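How Do You Teach a Robot to Pick Up a Sock?

Let me ask you something. How did you learn to tie your shoes? I bet somebody sat down next to you and said, "Watch me." Then maybe they put their hands over your hands and moved your fingers through the loops. And then you messed it up a bunch of times (I sure did – I wore Velcro until second grade).

Well, robots can learn that way too! My job is showing robots how to do things, and I think it's the best job in the whole building.

The old way of teaching a robot is to write down every tiny move. Go left this much. Go down this much. Close your fingers. That works fine in a factory, where the same part shows up in the same spot all day long. But a sock never lands on the floor the same way twice! Sometimes it's flat, sometimes it's balled up, sometimes it's inside out. You'd be typing forever.

So we show the robot instead. There are two main ways to do it.

Way one: holding hands

Some robot arms can go soft and floppy, kind of like when you let a friend wiggle your arm around. I grab the arm near its wrist and move it to the sock. I squeeze the fingers shut, lift, and carry the sock over to the basket. The whole time, the robot is remembering how every one of its joints was bent. Our arm has 6 joints, so that's a lot to remember!

Way two: remote control

This one feels more like a video game. I hold a pair of handles, and when I move my right hand, the robot's right arm moves. When I squeeze, its fingers close. My friend Aoi Tsuji is much better at this than I am. She named our robot Lurkix, and she can get it to fold a washcloth. When I try, the washcloth looks like a taco.

You might think remote control sounds easy, but try this at home. Put on big mittens and pick up a coin from the table. Hard, right? You can't feel much, so you have to use your eyes. The robot has the same problem, and that's why it has a little camera near its wrist. It gets to see what its own fingers are up to. 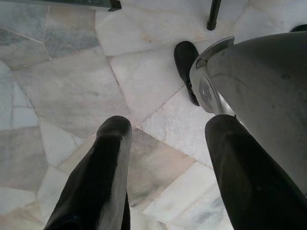

Once is never enough, though. If I showed Lurkix just one sock, it would think all socks are that sock. For the sock job we did 200 tries, with long socks and short socks and one with tacos on it. We moved the robot to different spots on the floor, too. Then a computer program studies all of those tries and looks for what they have in common. The fingers go on both sides. They close, and then they lift.

What about the tries where I goof up? We throw most of them out, but we keep a few where I drop the sock and then grab it again. Those teach the robot how to fix a mistake – and everybody needs to know that, even you and me.

Then comes my favorite part. I put the handles down, step back, and let Lurkix try it alone. The first time, it got 6 socks out of 10. I jumped up and down anyway! After more practice tries it did better, but it still gets stuck on those tiny baby socks. Aoi and I are working on that next.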